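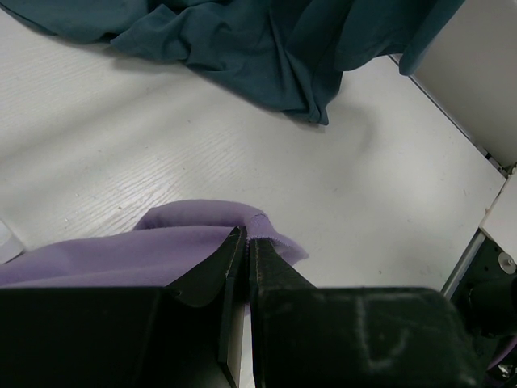 Jimbridge Textile Exchange to Open Second Drop-Off Site

JIMBRIDGE, August 6, 2026 – The Jimbridge Textile Exchange will open a second drop-off site at 169 Farina Street next month. The site will take clean clothing, bed linens, towels and fabric remnants of any size.

Residents may bring up to 4 bags per visit. Items with frayed hems, missing buttons or small tears are accepted. Pillows, carpet and wet items are not.

Wearable clothing will go to the Exchange's shop on Gulleo Road. Remnants will be sorted by fiber and sold by weight to quilters and schools. Anything left over will be sent to Plekar for shredding into padding.

"People kept asking us for a place on the east side," said Haziq Simanjuntak, director of the Exchange. "The lease came through in April and we started on the shelving right after."

Cosimo Barbieri will manage the site, with a staff of 3. Free mending classes will be held there in the evening, with 14 seats per class. Sign-up is at the shop counter.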